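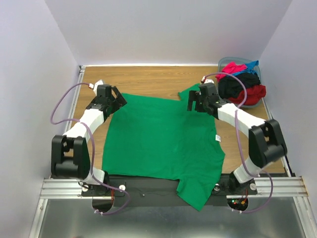

Haruna Kudo objects that a care label states a maximum, and that anyone who washes below the maximum is already following it. On a strict reading she is right. A tub with the number 40 in it permits a wash at 40 degrees Celsius and says nothing against one at 20. My complaint is with the reading people give it in practice, and with a labeling system that does little to correct them.

Most households treat the number as a setting. The machine has a dial marked in the same degrees, the label has a number, and the two get matched. A ceiling becomes an instruction, and the garment spends its life at the hottest wash it was rated to survive. Heating the water takes most of the energy in a warm cycle, so the cost of the mistake lands on the electric bill first and on the dye second.

I kept a log for the shared laundry room in the Dikwood building, where the residents agreed to write down the cycle they chose. It ran to 2,155 loads. The most common entry was the highest temperature allowed by the most delicate item in the drum. Very few entries went below it, including loads described as "lightly worn" or "towels, used once." A log like this has obvious limits. People who fill in a form may sort more carefully than people who don't, and I had no way to check what was in the drum.

Poul Overgaard has proposed printing two numbers, a limit and a normal value. I support this with one reservation. The normal value depends on soil, detergent and load size, and a manufacturer knows none of these. A conservative firm would set both numbers equal and the label would be back where it started. The better version fixes the lower number by fiber type in the standard itself — cotton gets one value, wool another — and leaves the maker to declare only the limit.

There is also the matter of legibility. A tag 8 millimeters high, printed in gray on white satin, holds five symbols badly and would hold six worse. Adding a number means dropping something. I would drop the dry cleaning circle on plain cotton knits, where it is rarely consulted, and give the space to the tub.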